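Teaching a Robot Arm to Play Very Small Pool

Final project report, Manipulation Lab course
Constanza Salinas, Bo-ram Seol, Joaquín Ulloa
Advisor: Italo Amato

Why pool

Our original proposal was to have an arm open jars. Another team had already claimed jars, and Joaquín owned a tabletop pool set, so by April we were a pool group. The advisor's one condition was that we ask a question with an answer. Ours became: if a policy learns a short shot from human demonstrations, does it help to show it bad demonstrations as well as good ones?

We expected the answer to be no. Bo-ram expected it to be yes, and has asked that the report mention this.

The task

One ball, one cue, one pocket. The arm starts with the cue already in the gripper, because an early version in which it picked the cue up by itself used up most of a month and taught us mainly about dropping things. The ball is placed by hand near a pocket, and the arm has to line up, stroke, and sink it. A shot counts if the ball drops and the cue tip doesn't follow it in. We added that second rule after the first afternoon.

Shots right beside a pocket sound like cheating. They are harder than they look on a table this size. The ball is small, the cue is light, and a tiny change in wrist angle sends the ball into the rail, where it sits and waits for somebody to come and get it.

Collecting demonstrations

We drove the arm by teleoperation and recorded joint positions, gripper state and video from the fixed camera. Over the semester we logged 1,603 strokes. Each one was labeled "made," "missed" or "thrown out." The last group covers strokes where the cue slipped, the table moved, or the operator sneezed (Constanza, twice).

The gripper holds the cue at a slant across the felt, and the tip has to stop a little short of the ball before the stroke begins. We called this the ready pose and made every demonstration pass through it. Before we did that, the policy would learn to approach the ball and poke it in one long, thoughtful motion, like someone testing a cake.

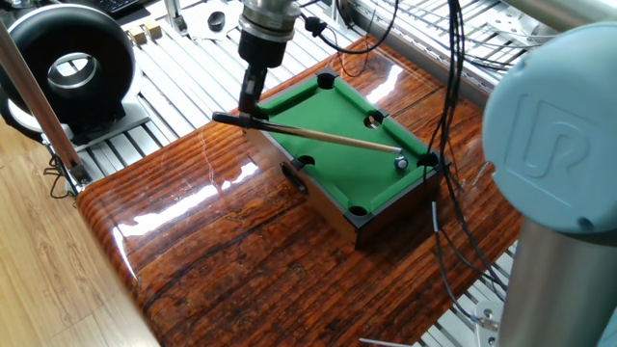

Training

We trained two policies with the same network and the same settings. Policy A saw only made shots. Policy B saw made and missed shots, with the label given as an extra input, and at test time we set that input to "made." In other words, we asked it politely to do the good version.

Training ran overnight on the lab machine, which is named Ravell and is shared with people who have real deadlines. We repeated each run with 3 random seeds. A fourth would have been better, but Ravell's other users had begun to write to us.

Results

Policy B did better than Policy A, on every seed. The gap was small for balls sitting at the corner pockets and clearer at the middle pocket, where the angle is less forgiving. Policy A's typical miss was a clean, confident stroke slightly to one side. Policy B's misses were more varied, and we don't have a good explanation for that.

We also tried giving Policy B the "missed" label at test time, mostly out of curiosity. It missed, and more reliably than either policy had ever made anything. This is our strongest result and we are not sure what to do with it.

Things that went wrong

The felt wears. By the end there was a faint track near our favorite pocket, and we suspect it was helping.

Our cue calibration drifted by up to 2 millimeters over a session. We fixed this by recalibrating after every 9 strokes, which worked and was extremely boring.

Ximena Durán from the lab next door beat both policies by hand on her first try, using the spare cue, while eating lunch. Her data is not included.

Future work

The obvious next step is a second ball. A less obvious one is letting the policy aim from farther away, which would mean collecting longer shots, and first learning to make them ourselves. We would also like to label the misses by direction, to see whether "missed left" teaches the policy more than plain "missed" does. The recordings and training code are in the course folder under Leiva, which was the name of the project back when it was about jars.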